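The Little White Coffee Machine: Your Questions, My Answers
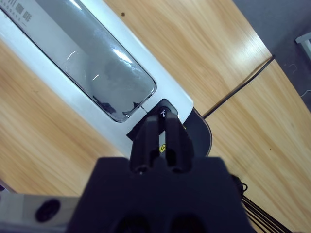 Inevance Break Room Club

Hi all! I'm the one who keeps a page going for the coffee machine on the second floor, mostly so I can stop answering the same emails every March when the new folks start. If your question isn't on the list, write to me and I'll add it (eventually).

Is it even a coffee machine? It looks like a rice cooker.
I get this a lot. The gray lettering on the housing is mostly Chinese, and the last two characters are 咖啡, which means coffee. So yes, coffee!

Which button do I press?
The one on the black panel near the end of the window, with the little white icon on it. I call it the hook. Baltasar Sepúlveda calls it the lever and we've agreed to disagree. Press it once and let go. Pressing it again because you're impatient just cancels the whole thing, and then you're standing there wondering where your coffee is.

Do I need to watch it through the window?
You can, but good luck. It's got smudges on it, the inside looks kind of frosty, and the lights bounce off it like crazy. I go by sound. When the humming stops, give it another minute and you're good.

Can I clean the window?
Please do! Soft damp cloth, a drop of dish soap, then a dry cloth. No scrubby sponges and no glass spray. I did the outside of an older machine with a scouring pad once and it never looked right again. Wipe around the dark outline gently so water doesn't sit in the edge.

What about the specks?
If wiping the outside doesn't shift them, leave them for me. I'd much rather you didn't go poking at it with a paper clip.

How much water goes in?
Start with 200 ml for one mug. If you like it weaker (no judgment, okay, a little judgment), go up to 305 ml, which is as much as the big blue mugs hold. Always fill it before you press the button.

Whose beans are we using?
Vorkik medium roast at the moment. We had Byun before that and I still miss it, but it went up in price and the coffee jar only stretches so far. Bring your own if you want, just put your name on the bag.

Can I take the yellow label off?
Leave it be, please. Labels stay on anything that plugs in.

Can I move it to the counter?
No, it lives on the wooden table. The counter outlet is shared with the microwave, and running both trips the breaker. Do put something under your mug, though. I really love the grain on that table and coffee rings are a pain to get out.

How often does it get descaled?
Every 2 months, by me or Baltasar. We use Adov powder, one packet, then two rounds of plain water. If you come in and there's a sticky note on the machine, we're in the middle of it, so hold off until the note's gone.

Can we get a second one?
I've asked! Ask again after summer.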